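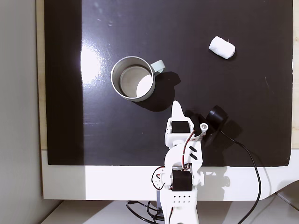 I drove over to Gerkosau in March to get my old tennis racket restrung, and I came home four hours later with the racket, a pair of wool hiking socks, a can of wax for a pair of skis I haven't stood on in years, and a strong wish to write about sporting goods stores. So if you come here for the recipes, bear with me, there will be soup again soon.

The store is called Calimlim Sporting Goods and it sits on the corner of the main street, across from the bank. It's a three-story brick building with tall display windows on two sides and a door that you have to pull harder than you expect. I first went there when I was eight and needed a baseball glove. My father had looked at the gloves in the discount place out on the highway and decided they were made of cardboard (his word, and he was a man who thought most things were made of cardboard), so we drove the 25 miles to Calimlim, where a clerk in a brown vest had me try on what felt like every glove in the building. He would put one on my hand, throw me a ball from behind the counter, and watch how I closed it. I dropped nearly all of them. Finally he handed me one from a lower shelf that had been returned by somebody and was already a bit soft, and I caught the ball, and that was my glove until I was fourteen.

The brown vests are gone now. Everybody wears a green polo shirt with the name stitched on it, and they look perfectly nice, but I will admit to missing the vests.

What hasn't changed much is the layout. Ground floor is balls and anything you play with a ball, plus shoes along the back wall. The second floor is camping, fishing and what the sign on the stairs still calls FIELD & STREAM CLOTHING. The top floor is winter, all year round, even in July, and I love it up there. The ceiling is low and it smells of wax and wool and a little bit of floor polish. They used to have a wooden slope up there, covered with some kind of bristly matting, where you could stand on a pair of skis and slide maybe ten feet into a padded wall. I did it once as a teenager in front of a boy I liked and I went into the padding sideways. The slope was taken out when I was in college, and there are racks of snowshoes standing where it used to be.

The stringing counter is on the ground floor at the very back, past the shoes. I had phoned ahead, and the woman on the phone asked me what tension I wanted, and I had no idea, so she asked me how old the racket was and whether my elbow hurt. It does hurt! She said to bring it in and they'd go a few pounds lower than the last time. I hadn't known that string tension had anything to do with elbows, and I've been playing, badly, for most of my adult life.

She told me it would be an hour and a half, so I had time to wander, and this is how the rest of it happened.

There's a glass case near the stairs that I had never really stopped at. I must have walked past it a hundred times on the way to something else. It holds odds and ends from the store's own past, and somebody has typed little cards for them. There is a croquet mallet with a replacement handle that doesn't match. There is a badminton set in its original box, never opened as far as I can see, with a price tag still on it. There is a pair of ladies' golf shoes so narrow that I can't imagine the foot. And there is an old order ledger, open to a page in lovely slanting handwriting, where you can read order number 2314, which was for two curling brooms and a whistle. I stood there for a good while wondering about that whistle. Was it for the same customer's same purpose? Do you whistle in curling? I asked the young man at the shoe wall and he didn't know either, but he was kind enough to think about it with me.

The card next to the ledger explains that the store used to take special orders for just about any sport you could name, and that the rule was to say yes first and find it afterward. They ordered fencing masks for the high school, and a set of lawn bowls for a couple who had moved from overseas and had a flat yard. For years they were the only place in the county where you could get a decent table tennis bat. They brought in the long narrow Flodach snowshoes by train before there was any call for them, and then one bad winter there was a great deal of call for them. My grandmother had a pair. I think they went in a yard sale, and I try not to dwell on it.

You can still special order, by the way. There's a clipboard at the register on each floor with a pen on a string. I looked at the one upstairs and the top line was for left-handed hockey gloves in a child's size, which puzzled me a little as I thought gloves came in both hands, but I don't play hockey and maybe I misread it.

Now, I know what some of you will say, and I've said it myself while standing in my kitchen in slippers with my phone in my hand. It's easier to order the thing and have it turn up on the porch. I do that too. I bought my last two pairs of sneakers that way, from my couch, and one pair was fine and the other pair has been sitting in the hall closet ever since, half a size too small, well past the date when I could have sent them back. There's also the big sports warehouse at Datgate, out by the interstate, with the climbing wall and the enormous parking lot. I don't have anything against Datgate. My nephews think it's heaven, and when you need twelve matching soccer jerseys by the weekend it probably is. But I've never once had a conversation there, and I couldn't get anyone to tell me whether a sleeping bag ran short. At Calimlim the man on the second floor simply unrolled it on the floor and told me to get in.

I did get in, too, a couple of summers ago, in my coat. It ran short.

I have been asked whether the prices are higher. They are, on some things. The restringing was reasonable, I thought, and the socks were not. I saw a very handsome canvas fishing jacket for $195 and tried it on twice and put it back twice. I don't fish. It had so many pockets, though, and a loop on the front for something, and a little flap at the back that folds down so you can sit on a damp log. I've thought about it most days since. If it's still there in the fall I may have to learn to fish.

The building itself is about 100 years old, give or take, and you notice it most on the stairs. The treads between the ground and second floors are worn down in the middle, and the banister has gone dark and smooth where people hold it. Halfway up there is a window with a wide sill where parents used to park their kids while they shopped. I sat on that sill myself with a bag of peanuts, looking down at the bank. I sat on it again this time for a few minutes (I was a little bit tired, and the sleeping bag man waved at me as he went by with an armful of tent poles), and it's a lot lower than it used to be.

They have a notice board at the bottom of the stairs, which I always read top to bottom. Somebody is selling a rowing machine, used twice. The over-fifties volleyball group needs two more players and says in capital letters that NO JUMPING IS REQUIRED. There is a beginners' archery class in the old gym starting in May, all equipment lent, and I tore off one of the little paper strips with the phone number. It's on my fridge now. I haven't called yet, but I've gotten as far as checking whether it clashes with choir, and it doesn't.

The racket, for those who care about such things, is wonderful. It makes a softer sort of sound and the ball goes a bit farther than I mean it to. The woman at the counter also put a new grip on it without my asking and charged me for the grip, which I'd have asked for if I had thought of it. She said to come back when the strings start to look fuzzy. I have played three times so far and lost all three, and my elbow is much better.

If you go, park behind the bank and not on the main street, where the meters only give you an hour. The top floor closes a little earlier than the others. And if you happen to know anything about curling and whistles, please leave me a comment, I really would like to know.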